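Sherpa blanket gone nubby after washing, can it be saved?
Home & Laundry > Fabric Care

pinecone_dora
November 29, 2022

Okay blanket people, I need help before I do something dumb. I have a big grayish-blue fleece throw, the curly sherpa kind, and it's my favorite thing in the house.

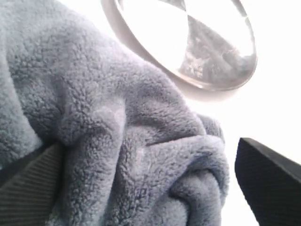 I've had it since August and I've washed it maybe four times, warm water, regular detergent, low dryer. When I bought it (Viklund, on clearance, 22 bucks!) it was like petting a lamb. Now it feels kind of... grabby? Little tufts all over that catch on my dry hands. My sister says that's just what sherpa is and I've forgotten how it felt new. She could be right, but I don't think so. Do I brush it? Vinegar? Give up and let the dog have it?

mossyporch
Quit the warm water first. Cold, gentle, half the detergent you think you need. That grabby feeling is usually soap that never rinsed out of the pile. Run it through twice with nothing in the drum but the blanket and see how it feels.

tgarrity_ohio
Fabric softener. I know everyone on here hates it but I've used it on fleece for 13 years and my blankets are fine.

mossyporch
Please don't, it coats the fibers and then you need more softener to cover up the softener. We had this same argument in the bath towel thread.

tgarrity_ohio
And my towels are still fine lol

Linnea Engebretsen
I sew with this stuff, so a couple of thoughts. Polyester sherpa doesn't like heat at all, and even low on some dryers is pretty hot. If the very tips of the curls have melted a bit they feel scratchy and no wash is going to undo that. Rub a corner against your cheek. Waxy or draggy means residue, prickly means heat. For residue I'd do half a cup of white vinegar in the rinse, then hang it over two lines so the weight is spread out. For heat damage all I know is a soft slicker brush, very light strokes, and it only helps some.

pinecone_dora
Cheek test done, I looked ridiculous. Mostly waxy, with one prickly patch near the hem. So both?? My dryer is an old Ziretti and low on that thing could bake a potato.

hank_in_the_loft
Don't brush it!! I took a pet brush to mine and pulled the curls out straight, and now there's a bald-looking stripe right where my feet go. If the curls are still curly, leave them alone.

Linnea Engebretsen
Hank, what kind of brush was it? Wire ones with no tips on the pins will do that.

hank_in_the_loft
The dog's. So yes, wire. Still wouldn't risk it on a favorite blanket.

quiltbag29
Team no brush here too. I shake mine out hard when it's damp, then again halfway through drying, and the pile fluffs up by itself. Also don't store it wadded up in a basket, fold it loosely. Mine lives over the back of a chair.

pinecone_dora
Mine lives in a heap wherever I got up from, so that's one thing to work on. Okay, plan is cold wash, vinegar rinse, no softener (sorry tgarrity), hang it in the spare room and shake it every time I walk by. I'll try a brush on the hem patch only, if I can find one with tips on the pins. Will report back when it's dry!

tgarrity_ohio
Softener offer stands.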